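Put the Slats Away

I have a grudge against slatted patio tables, and I've had it since we moved to Susgate. Every store had them! I gave in and bought a round one, with the slats fanning out from a smooth disc in the middle, and I've been muttering at it ever since. 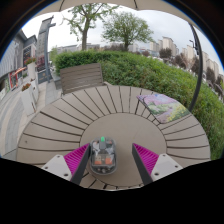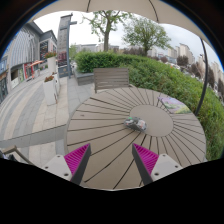

My complaint is simple. A table is for putting stuff on, and slats are only sort of for that. Crumbs go down the gaps, pens go down the gaps, and one awful August evening an earring of mine went down the gap and into the gravel (never found it). So everything drifts to the disc. The disc is the only part I trust. It's where my coffee goes, and the mouse when I work outside, and whatever little thing somebody empties out of a pocket. I paid for a whole table and I use the middle of it.

The Grinier catalog says gaps let the rain drain. Sure, okay. But I can wipe up a puddle in 5 seconds with an old towel, and digging dried pancake out of a groove with a butter knife takes a whole podcast. My neighbors have a solid-top Parsa that cost them 200 dollars, plain as a plate, and I've never seen them out there with a butter knife.

I'll admit the slats look nice, especially with the chairs to match. Pretty from the kitchen window, too. I'd still trade it tomorrow for a bigger disc, and if Huvenell ever makes one that's all disc, I'm first in line.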